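## Donix Handgreifer DG-2 – Vorführen von Greifaufgaben

Der DG-2 ist ein handgeführter Zweibackengreifer zum Aufzeichnen von Demonstrationen. Der Bediener führt die Aufgabe selbst aus, ein Roboterarm am Arbeitsplatz ist nicht erforderlich. Aufnahmen lassen sich mit einem oder zwei Greifern anlegen.

- Masse: 900 g
- Kabellänge: 2.000 mm
- Aufzeichnung: bis 15 min je Durchgang
- Bestellnummer: 362 – Fingerauflagen separat 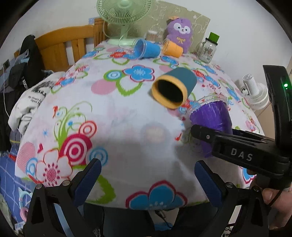
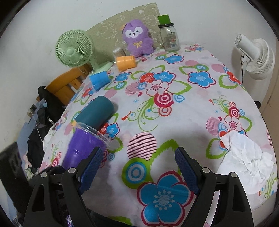 *Becheraufgabe auf gemustertem Tischtuch, Greifer mit blauen, strukturierten Fingerauflagen.*

Liegende Becher sind möglichst am Rand zu fassen. Vor jedem Durchgang die Backen einmal vollständig öffnen und schließen – der Nullpunkt wird dabei neu gesetzt. Die Auswertung erfolgt in Cidness ab der Januar-Version. Ältere Projekte müssen neu angelegt werden.

Technische Rückfragen: Colm Brophy, Vertrieb Zulcombe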